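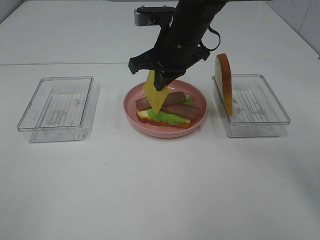
Chapter 6. Rules for Handling Tasks

A good rule is short and can be checked. In this chapter we study the Drellow guideline, which asks that each item is placed before the next one is gripped.
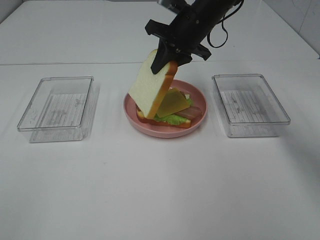 Photo: Tineke Peeters / Hotthorpe

The order of the layers must be written down before the first trial — bread, lettuce, meat, cheese, bread.
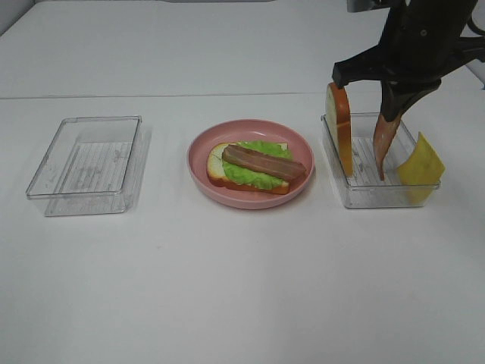

Section 2 explains how to record a failed grip and who may stop the arm.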